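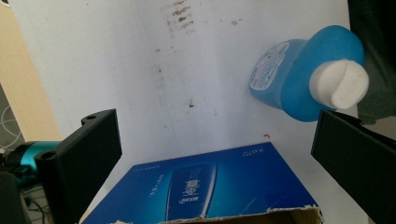 Pesbridge to take back empty detergent bottles

Jun 24, 2022 - Shoppers in Pesbridge will be able to return empty laundry detergent bottles and their cardboard boxes at the Zunura store on Drakach Street starting in September.

The store will accept bottles of any brand, up to 6 per visit. Caps should be left on and boxes should be flattened. Labels do not need to be removed.

A trial at the smaller Bermúdez branch this spring brought in 383 bottles. The company had hoped for more, but said most of what came back was clean enough to recycle. It has set a target of 3,000 for the first year at Drakach Street.
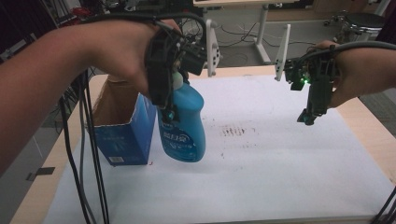
A blue detergent bottle with a white cap, next to an open cardboard box.

Bottles that still have liquid in them will be turned away. Refill pouches are not part of the program for now - the store said it has no buyer for that kind of plastic.

The return counter will be beside the customer service desk and will keep the same hours as the store. Paper boxes can still go in curbside bins as before.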